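Household and shop-floor automation

Household and shop-floor automation refers to the use of programmable machines for chores such as tidying, sorting, packing and laundry. Fixed machinery has long handled uniform goods, but general-purpose chore work remains largely at the trial stage. Soft packets, which crease and slide, are a recognized difficulty - as are tangled cords and folded cloth.

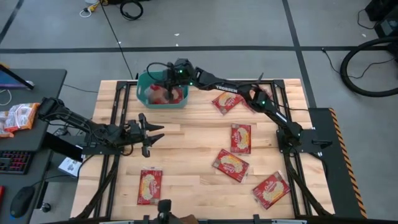

Can a machine put away the groceries yet? Only under limited conditions, such as a known cupboard, a short list of items and a person close by to step in.

The Erna trials, organized by Prudel in August, recorded 2,369 attempts at 22 chores. Clearing a counter was among the more reliable tasks; folding a fitted sheet was among the least. Retamal later repeated 20 of the chores under changed lighting.

See also: Drinar grasp test; Bin picking; Domestic robot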